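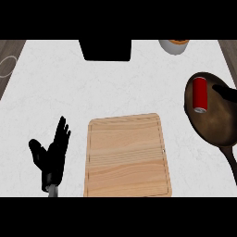

15 August 2019
By Amber Van Damme

The fault that stopped the kitchen project at Midtbø for most of last winter was first logged as a dropped can. It was a small entry, one line long, and Aidan Mulligan read past it twice.

Mulligan runs testing for Zoltum, a robotics firm that has spent three years teaching a pair of arms with jointed hands to do simple jobs at a worktop. Almost all of the practice happens in simulation. The software draws a counter, puts a board, a pan and a drinks can on it, and lets the arms try. Only when a routine works on screen does it go across to the real pair in the workshop, which are heavy enough to break a wrist.

In November the team moved a new routine across. In simulation it had been run 472 times and had failed on 8 of them. On the real arms it failed on the second attempt. The left hand stayed where it should have been. The right came in over the pan, touched the can and kept going. It pushed the pan along the counter by its rim until the handle struck a steel post at the end of the bench. The motors carried on pushing for nearly a second before the current limit cut them off.

Nobody was hurt. Mirjam Van Hecke, a technician, had been standing on the other side of that post a few minutes earlier, changing a cable.

"The arm did what it was told," she says. "It thought it was still closing on the can."

It took the team some weeks to find out why. The contact sensors in the fingertips send a signal when they meet something, and the controller is meant to stop the arm's forward movement when that signal arrives. In the simulator the signal arrived at once. On the real hand it passed through a small interface board, made by a supplier called Doltby, and was held up by 36 milliseconds. That alone would not have mattered much. But the controller had also been set to ignore any contact signal older than 30 milliseconds, a setting left over from an earlier hand. Every touch the real fingers reported was thrown away as out of date.

The simulator could not have shown this, as it had no delay in it at all. Mulligan went back through the 8 simulated failures and found that they had nothing to do with the fault. They were poor grips, where the can tipped over in the pan.

The dropped can was another matter. It had been logged on the real arms in a slow check the day before the collision. The fingers had closed too far, the can had shot out sideways, and the operator had put it down to a slippery surface. "We had the evidence and filed it under housekeeping," Mulligan says.

Arnout Brouwer, a safety engineer from Pollska who was brought in to review the incident, was less troubled by the delay than by the way the arm behaved without a signal. A missing contact report was treated as proof that there was no contact. He wanted it treated as a fault, and that is how it now works — if the fingers should have met something and have reported nothing, the arm stops and waits for a person.

His report made other changes. The simulator now adds a delay to every sensor, and varies it from run to run. The steel post has gone. Speed is limited for the first 149 runs of any routine on the real arms, and the limit can only be lifted by two people.

Heather Ritchie, who manages the project, says the slower running has cost them a good deal of time. She has been asked by her own board whether all of it is needed. The limit stays for now, she says, and the arms went back to work on the can and pan in spring. They have since stopped themselves often, mostly over worn fingertip pads, which are changed by hand with the power off.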